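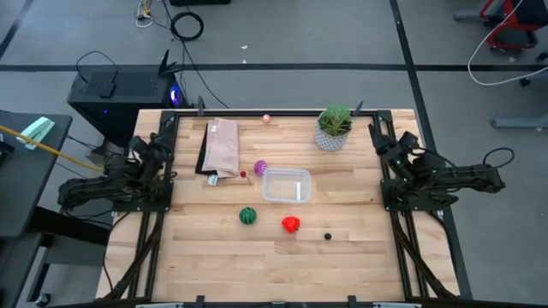
About Skirnance

Hello, and thanks for clicking on the page most people skip! I'm Daryna Hordiienko and I run Skirnance, a small accordion school with a hire shelf and a repair bench attached. We teach grown-ups, mostly beginners, mostly in the evenings, and we've been in Prerka long enough that the woman at the bakery no longer asks what's in the big black case.

I didn't set out to start a school. I had one accordion, my grandfather's, with a strap that had been mended with a dog lead and a bottom row of bass buttons that stuck whenever the weather turned. I played it in the kitchen and my neighbour asked if I'd show her a waltz. Then her brother wanted to come along, then two people from his work, and by the spring I had six chairs in a kitchen made for three and was teaching with my back against the fridge. So I went looking for a room.

The first room was above a shoe shop and it was awful (low ceiling, one socket, a carpet that swallowed every note you played). We lasted a winter. The second had lovely big windows and a landlord who liked quiet. The one we're in now is on Closia Lane, at the far end, through the green gate and up four steps, and I'm very fond of it. It echoes a bit. The radiators clank in the key of something close to B flat and you do get used to it.

What we do

Weekly group lessons, in three levels. Starters is for people who've never held an accordion, or who held one once at a party. Movers is for people who can play a tune with the right hand and something steady with the left. The last group we've never managed to name properly, so it's on the timetable as Thirds, and it's for anyone who wants to play in parts with other people and doesn't mind stopping to do the same four bars again and again.

Groups are no bigger than eight. I've tried ten, and with ten accordions going at once I can't hear who's lost, and the person who's lost can't hear it either.

We also do one-to-one lessons, which suit people on shift work or people who'd sooner make their first noises in private. I was one of those so I do understand! They're forty minutes. An hour sounds better value but your left shoulder will tell you otherwise.

Last year we gave 2251 lessons in all, counting both sorts. I only know that from doing the accounts, and I had to go and sit down afterwards with a cup of tea.

The hire shelf

An accordion is a daft thing to buy before you know whether you like it. They're heavy, they're dear, and the cheap ones online have very often been sitting in somebody's loft next to the water tank. So we hire them out. The scheme is called Samonte, after a tune my grandfather used to play, or at least after what he called it (I've never found it written down anywhere under that name, so if you know it, please write to me). You pay by the month, you bring it back when you like, and if you decide to buy it we take what you've already paid off the price.

Most of what we hire are 48 and 72 bass piano accordions, plus a few button ones for the brave. There are two little 12 bass ones as well, and people are sniffy about those until they've carried a big one up the hill from the station.
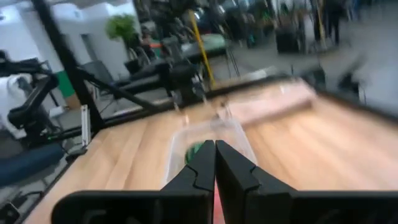

Do I need to be able to read music before I start?

Most of our starters can't read a note, and we teach the first term by ear and by finger numbers. Reading comes in gently in the second term, a line or so a week, and by then your hands already know where the notes live.

Since we're on worries, the other big one I hear is age. Our youngest pupil at the moment is nineteen and our oldest took it up after she retired for the second time. Older starters tend to be better at practising little and often. Younger ones tend to be better at forgetting they made a mistake. Both of those are useful and I'd quite like some more of each myself.

People also worry about the neighbours. Accordions are loud, I can't pretend otherwise. Playing with the bellows nearly closed and small movements helps a lot, and it's good for your control too. A folded towel behind the instrument does nothing at all, although every new group contains somebody who swears by it.

The repair bench

Repairs crept up on me in the same way the teaching did. A pupil's accordion started to wheeze, I opened it up to have a look, and I was hooked. If you've never seen inside one, there are rows and rows of little metal reeds, each set on its plate with wax and each with a thin leather or plastic valve that curls up when it gets old. It smells of beeswax and dust and, in one memorable case, pipe tobacco.

I do straps, bellows tape, sticking keys, valves and rewaxing. I tune single reeds that have gone sour. I don't do full retunes, as they take me weeks and there are people with far better ears than mine, and I'll happily tell you which of them to ring. So far I've had 285 instruments across the bench, one of which had a mouse nest in the bass side (the mouse had moved out, thank goodness).

Please ring first if you're bringing something in. And bring it upright, the way it sits when you play it. Laid flat in a car boot, the valves hang open and I can't tell what's a fault and what's just the journey.

The music cupboard

Pupils can borrow from the cupboard for nothing. It started with two boxes from a dance band that had packed it in, and it has grown and grown: 1389 tunes on single sheets at the last tidy, with polkas badly over-represented. We've got waltzes, musettes, tangos, hymns, sea songs, a folder of film tunes and a whole drawer of things in handwriting I can't make out. The catalogue is a school exercise book on a string. Write down what you've taken, and write it down again when it comes back, please, please. 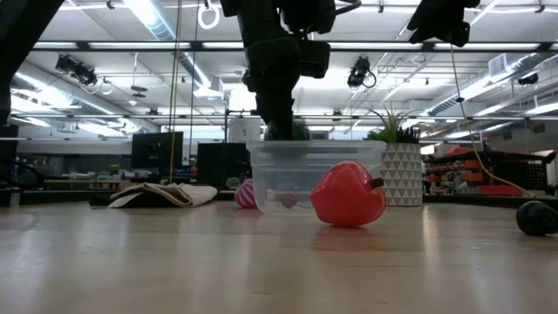
Auður Østergaard wrote to us in November to say that she'd cried on the bus home after her first lesson, gone in again the week after out of pure stubbornness, and had now played two tunes right through at her sister's wedding with only one wrong chord, which her uncle had danced to anyway. She also said our stairs want a better handrail. She's right about the handrail and it's on my list.

I love getting letters like that one. I don't keep them on the wall but I do keep them, in the tin where the spare strap buckles used to be.

Playing out

Twice a year we put on an afternoon of playing, on a Saturday, in the hall behind the library. It's free, there's cake, and nobody has to perform who doesn't want to. Starters usually play one tune all together, fairly slowly, and get the biggest clap of the day. Thirds play for dancing at the end. We pass a hat round for the hall, and last time it came to 3657 in coins and small notes, so we've paid for the next one too and had enough over for new music stands. The old stands are free to anybody who can make them stay up.

Finding us

We're at the end of Closia Lane in Prerka, behind the green gate. The bell doesn't work, so knock, and knock hard if you can hear playing. There's space for bikes inside the gate and you can unload a car in front of it, only do move it afterwards as next door needs to get out.

Starters groups begin every term and you can come and sit in on one before you make up your mind. We'll lend you an accordion for the evening, show you how to get the straps right and let you have a go at a C and a G. Wear something without big buttons on the front, they scratch. The kettle goes on at half past six.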